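Small Parts Sorting Added to the Shawky Tidy-Up Program

The Hutasum office is pleased to report that the Shawky tidy-up program has been extended to the supply rooms and work tables at the Punville building. The first stage, completed in February, dealt with shelving and paper records. The present stage concerns small loose items, which staff named most often in the winter survey as the cause of cluttered work surfaces.

Under the new arrangement, small items of one kind are gathered from the table and placed together in a single clear container. Containers are to be left without lids during working hours so that their contents may be checked at a glance. Plants may remain on tables, provided they are kept to a corner.

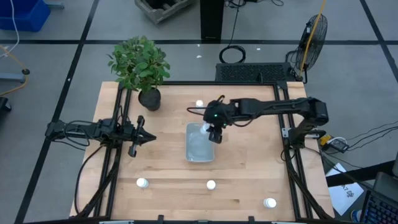 Small white pieces and a clear container on the work table, with a potted plant in the corner.

The program has a budget of $3690 for the current year, of which $1501 has been set aside for containers and labels. Departments may request up to 30 containers through the Elero supply desk. Requests should state the size needed and the room in which the containers will be kept.

Tables are to be cleared by 2 p.m. on the last working day of each month. Items that belong to another department should be returned to the supply desk with a note giving the room number. Labels will be issued with each order, and replacement labels are available at the desk on request.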